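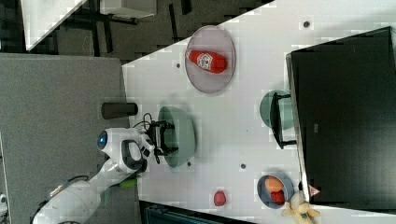 Arm over the green bowl, ketchup waiting its turn on the pink plate.

OK, people keep asking what my job looks like now, so a little thread! I'm Sabina Debnath and I do tray setup at Marden, the kitchen that packs meals for a bunch of clinics. Tray setup = dishes, fruit and condiments, all laid out before the hot food comes near it. I've done it by hand for 4 years.

In February we started getting arms on the line. The practice table is where we work out new moves before they go live, and I'm on it half my shift now. Me! I failed shop class.

What I do there: set out bowls, plates and fruit, pick a task, run it, move everything a few inches, run it again. Then I write down what it fumbled. We did 341 runs on bowls alone. I have opinions about bowls.

Favorite discovery so far: the stuff I find easy and the stuff the arm finds easy have almost nothing in common. Same bowl to the same spot all afternoon? Happy as anything. One berry sitting by itself on the table? We had meetings about the berry.

A ketchup bottle on its side is a whole subject too. Do you grab the middle? Which way should the cap end up? I'd never once thought about how I pick up ketchup, and then I had to explain it to Kruger, our programmer, who wrote down every word (and asked me to do it again, slower).

The big change for the crew is wrists. We put out some 2,000 trays a day and the reach-and-set part used to be all us. Two people on my side wore braces by the end of the week. The arm on line one does the bowl placing now and the person there does checking and fixes. I did that spot last week and went home and cooked dinner!! On a weeknight!!

Not all rosy, I should say. Checking is quieter work and a couple of folks miss the chatter. The line used to have a rhythm and now it has pauses. We asked for rotations so you're never on checking for a full shift, and we got them: 15 people trading spots.

Hours, since that was everybody's first question (mine too): nobody on our crew lost any. We got that in writing before the first arm was bolted down, and if your workplace is about to do this, ask for it early.

Next up is plates. They're flat and wide and the rim gives you hardly anything to hold. Kruger thinks we'll have it quickly. I've put a coffee on him being wrong.

More when the plates are going. Ask me stuff, I'm on break till 2!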